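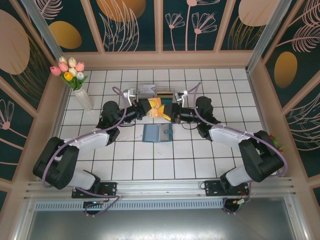
Antonina Pavliuk puts most hard-water complaints in Clellstead down to the blend, and says the softeners people buy are usually set wrong. The town draws from two wells, and the share from each shifts with demand. "The Brarthorpe well is the harder one," she says. "When it carries the load in June, hardness at the tap goes up and the softener is still on its winter setting."

Her records cover 1477 household samples, 93 of them taken twice in the same week. The repeats were meant to check the titration. Agreement was within 2 milligrams per liter as calcium carbonate, which she calls adequate for setting a valve.

Karim Gaber, who services the units, disagrees on one point. He would leave the hardness setting alone and shorten the regeneration interval. "You waste some salt," he says. "The resin stays ahead of the change."

Pavliuk accepts this for older timer valves. On metered valves she wants the number entered correctly, with iron added to it.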